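Notebook, sim bench — Mar 14, 2026

Carrying on with the floor-versus-light question from January, because it's been nagging at me and the Etus planner still gets muddled in the big living room. Short version for anyone skimming: I think the sunlight is doing more damage than the stains, but I've only got 6 seeds per condition so far, so don't go quoting me.

Renders from today's batch, the robot's own view of the floor first and then the room view:
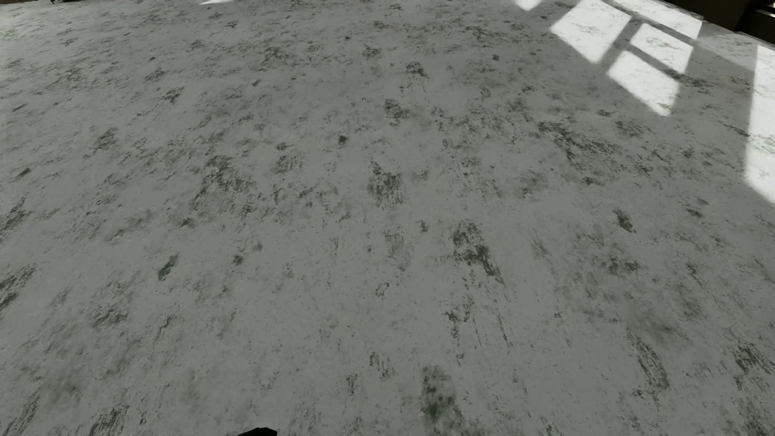
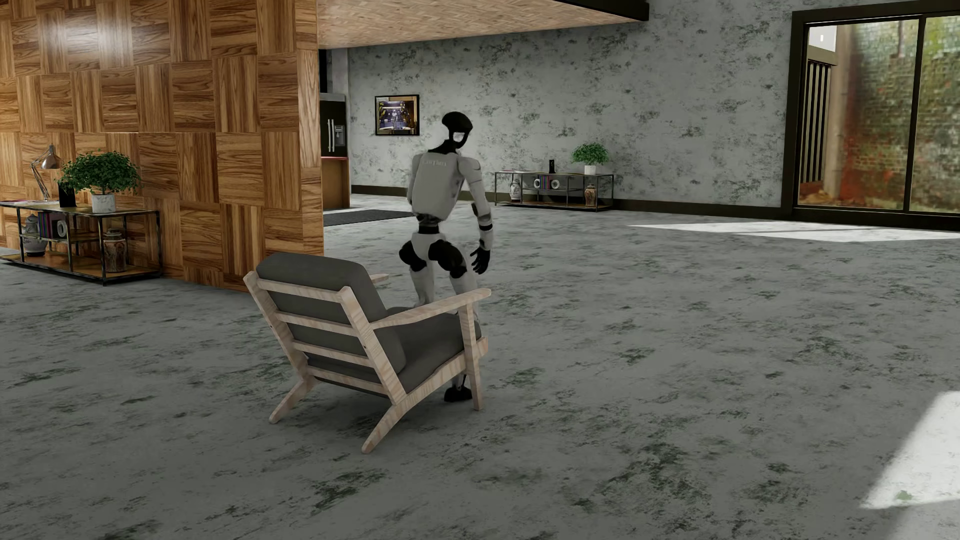 So, the method. I kept the layout fixed (same furniture, same start pose, same goal) and only swapped two things: the floor texture, blotchy or plain, and the sun, on or off. That makes four conditions. Each run is the humanoid walking a loop past the seating with its head pitched down, and the free-space mask gets saved at every planning step. Then Sulto compares each mask with the true one from the simulator and gives me a count of the pixels it called blocked when they were perfectly good floor.

I'd gone in expecting the blotchy texture to be the villain. It does cause trouble, but it's a scattered, speckly sort of trouble and the smoothing pass mops most of it up. With the sun on, the errors come in big solid lumps with hard edges, and the smoothing happily keeps them, since to the filter a lump like that looks like furniture. The worst run was seed 3 with both switched on. It stopped dead and asked for a replan, over and over, until it hit the limit of 80 and gave up. I watched the whole thing back with my tea and it was a bit painful!

One caveat I want written down before I forget. The Skustach lighting preset softens the edges of the light patches slightly, and I don't know yet whether the mask network would do better or worse with properly crisp ones. I also left exposure fixed for all of this. Auto exposure might rescue some of it, or make everything else too dark, no idea.

Oh, and the Pattinasarany export dropped the depth channel again. I had to rerun a whole condition with the older exporter, so the file names in that folder don't match the rest. Sorry. I'll rename them.

To do:
- more seeds, the same for all four conditions
- sun angle sweep, leaving the texture alone
- try feeding depth in beside colour for the mask, just to see
- check the black bit of robot body at the bottom of the head view is in the self-mask — I think it is, but I haven't looked

Leaving the sun-off runs going overnight on the second machine, please don't reboot it.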